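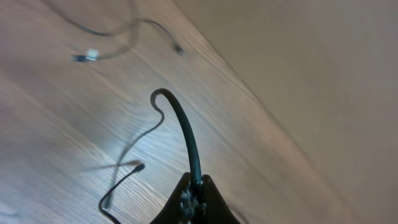
PINHEIRO, 11 April 2024

The woman who runs the cable desk at Lumoda doesn't use a desk. She had one for a while, a big one, and it filled up the way big desks do. Now she works on the floor, on pale wood grain, with a cushion for her knees and a lamp she keeps kicking over.

"Cables want to be on the floor," she says. "You put them on a table and they slide off and end up there anyway. I cut out the middle step."

Lumoda is a repair and resale shop on the slow end of the main street. It fixes radios, lamps, turntables and the occasional bread machine, and it takes in the wires people find when they move, or when somebody dies, or when the drawer finally won't close. She has been the person who deals with the wires for eight years. She asked me not to use her name, on the grounds that people already bring her enough carrier bags.

I had come with a bag of my own, which I left in the car until I could see how things stood.

The first thing she wanted me to understand was that there are two kinds of cable, and that most people have never noticed. There is the kind that remembers, and there is the kind that doesn't care. She tapped a thick black one that stood up stiffly and folded over at the top into a hook, as if it were listening for something. Coming off the end of the hook was a thin wire that wandered away in loose curves like a river on a school map.

"The fat one remembers. Somebody bent it like that, or something did, and it'll stay like that till somebody argues with it. The skinny one doesn't remember a thing. You can wind it up beautifully and turn your back and it's all over the place again."

I asked which kind she preferred.

"The fat ones. At least you know where you are. They're like my uncles."

And the arguing, how is that done?

"Warm hands. Slowly. You go against the bend a little past straight, then you let it come back. People get impatient and yank, and then they've broken something inside and they come in here and tell me it just stopped working. It just stopped working! It had help."

She has views on yanking. She also has views on twist ties (fine), rubber bands (they rot, and then you have a cable with a rubber band melted into it), those little hook-and-loop strips (good, but people buy a pack, use three and lose the rest in the same drawer as the cables), and the habit of wrapping a cord around your elbow and thumb, which she described at such length that I stopped taking notes. The short version is that you are putting a twist in with every turn. The long version involves a garden hose, a wedding and a public address system.

What should people do instead?

"Over, then under. One loop the normal way, the next one flipped so it goes behind. It feels wrong. You do it wrong the first few times and you get a row of knots and you swear at me. Then your hands get it, and you can throw the thing across a room and it lies down flat."

She showed me with an orange extension cord from the next room. It lay down flat. She had me try, and mine did not, and she looked at it with what I would call professional sympathy.

Her system for incoming cables is less scientific than I'd hoped. There are four bins. One is for cables she knows. One is for cables she doesn't know but believes somebody does. The third is for scrap, which goes off to a recycler every September, and the fourth she calls the waiting room.

"That's for the ones where I know exactly what it is and there's not a soul alive who needs it. I can't put it in scrap, though. The day I put it in scrap, some man will come in with the machine it goes to under his arm."

Has that happened?

"Twice. Both times I'd scrapped it."

The machine in one of those cases was a Zistard, a foot-warmer with a built-in clock that sold briefly and, to judge by the attic clearances, only in this county. It takes a power lead with a connector that fits nothing else on earth. She has had customers offer her good money for one. She has had a customer offer her the foot-warmer. The most she ever saw a Zistard lead go for was $200, between two people in the shop who had both come in for something else, and she says she has thought about it every winter since.

"Two hundred dollars. For a cord. I'd had one in my hand the week before. I remember thinking, who would want this?"

She keeps a notebook, an actual paper one with a cracked spine, where she writes down every cable that leaves the shop with a new owner. It is the one part of the operation that is strictly run. Last year's total was 1,715. I said that seemed like a lot, and she said it seemed like a lot to her too, and that if you laid them end to end they would tangle.

Most of what goes out is dull. Lamp cords, phone chargers, the leads that go from a guitar to whatever a guitar goes to. She likes the dull ones. What she doesn't like is the small plug with the slightly rounded end, the type that turns up in every bag she's handed and never with anything attached to explain itself. People hold them up to her like a shell from the beach.

"They say, is this important? And I say, well, what was it in? And they say, the drawer."

So how does she work out what a mystery plug belongs to?

"I look at it. Then I look at it with my glasses on. Then I measure it, inside and outside. Then I go and try it in things, with the power off, please put that in. If it fits snug, that's a start. It's only a start. Lots of things fit that shouldn't, and if you feed the wrong voltage into somebody's grandmother's radio you'll be hearing about it at the grocery store."

Please note, reader: with the power off.

Her other rule is about labels, and she would like it widely known. When you buy a thing that comes with a cord, put a piece of masking tape on the cord that day and write on it what the thing is. Don't write "charger." Don't write "black one." She has a Ninix adapter on a nail by the door with a strip of tape on it that says KEEP, in capitals, underlined. It came in with an estate. She has no idea what it ran, and Ninix, which made a few things for the kitchen and a few for the ear, seems to have used that adapter for all of them.

"Keep it for what? I've kept it. I've done my part."

I asked whether the work was peaceful. There is a kind of person who writes magazine pieces about untangling things, and how it teaches you to breathe. She thought about that one while picking at a knot.

"Some days. If it's raining and nobody's in and I've got a good bag. You find the one end and you follow it, you don't pull, you sort of open the whole thing up from the middle so it's loose and big like a bird's nest, and then the end just walks out. That's nice. I like that part." She picked some more. "And some days it's Christmas lights."

She does do Christmas lights. She does them for a fee that goes up the closer you get to the holiday, and she has a sign about it, and people pay. A man once brought his in still wound around a piece of the tree.

The mistake most people make with a knot, she says, is going for the knot. They see the tight place and they attack it with a fork or their teeth. The tight place is the last thing you touch. You work on the loose stuff, which looks fine and feels like a waste of time, and you make more slack and more slack, and by the time you get to the knot it has mostly lost interest.

She also won't work with the lights low. She wants light coming in from the side, so there's a shine on the floor and a thin black wire stands out against it. Her eyes aren't what they were. She had a dark rug in here at one time and she talks about the rug the way other people talk about a bad landlord.

I asked about frayed ones. She made a face.

"Frayed goes in scrap. I don't care how much you loved it. If I can see the inside of a power cord, it's done. People bring them in with tape on, and under the tape there's older tape." She will put new ends on a cord if the damage is close to the plug and there's length to spare, and she'll show you how it's done if you stand out of her light. She won't do it for anything that heats up. That was the one subject on which she made no jokes.

How many cables does she have at home?

"I'm not answering that."

In a drawer?

"In a closet."

Labeled?

She went back to her knot, which was looser than when I'd last looked. After a bit she said that some of them were labeled, the newer ones, and that it was different when you did it all day, and did I have a bag or not, because people who ask this many questions usually have a bag.

I went out to the car and got it. She tipped it onto the floor and sat back on her cushion. It was mostly phone chargers. There was one thick gray lead, bent nearly double from years at the bottom of a box, and she picked that out first and started warming it between her hands.

"Oh, he's stubborn," she said, pleased. "Leave him with me. The rest is scrap."

Lumoda takes cables over the counter during shop hours. Bags should be tied shut. Christmas lights by arrangement only, off the tree.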